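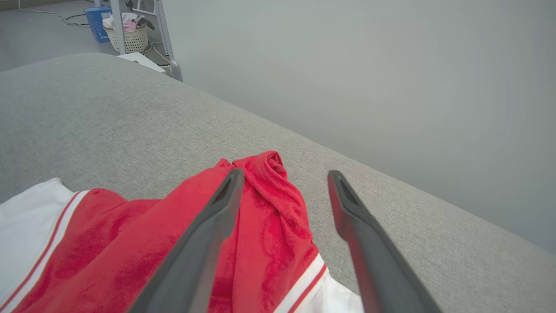
Kirsty Munro
February 1, 2019

1/ Finished Tramham last night after three weeks of evenings. A few posts on it, no story spoilers past the second village.

2/ It's a survival game set in a flooded farming valley. You run a household, send people out in a boat for supplies and try to get everyone through to May. Sopacua made it, Prudasico published it. It's their first game together.

3/ The opening is slow. You spend the first couple of hours patching a roof and learning which tins are worth carrying. I nearly stopped there. Once you get the second boat it picks up a lot.

4/ Weight matters more than anything. Each boat takes 100 units and a full water drum uses up a third of that. I lost a good mechanic on my first run by bringing back a generator when I should have left it on the jetty.

5/ People in your household get on or they don't, and you can't do much about it. Two of mine refused to share a boat from day nine until the end. The game tells you this in one line of text and then never mentions it again, so read the evening log.

6/ Combat is poor. You've got an oar, a flare gun and later a rifle that takes ages to reload. Most fights can be rowed away from and I'd suggest doing that.

7/ Sound is very good. Play it with headphones. You can hear which side of the house the water is coming in.

8/ Bugs: one crash, in the church. Also a goat got stuck in a wall and went on counting as food for the whole winter. The patch on Tuesday fixed the crash. The goat is still there.

9/ Keir Mackay asked whether it's like Zondeo. A bit. Same map screen, same way of trading with neighbours. Zondeo lets you save anywhere though, and Tramham only saves when you sleep. If you've only got half an hour at a time that's going to annoy you.

10/ My final score was 1,051 with four people alive. You need more than 1,000 for the longer ending, so I only just got it. The longer ending is one extra scene and a song.

11/ Played it on PC with a controller. Menus are clearly meant for a mouse and the inventory is a pain on the sticks. Text is small on a telly as well and I couldn't find a setting for it.

12/ Would I start again? Yes, on hard, probably next weekend. I want to try the mill as a base. It's further from the shops but it sits higher up and has its own well.

13/ Someone's asked about co-op. There isn't any.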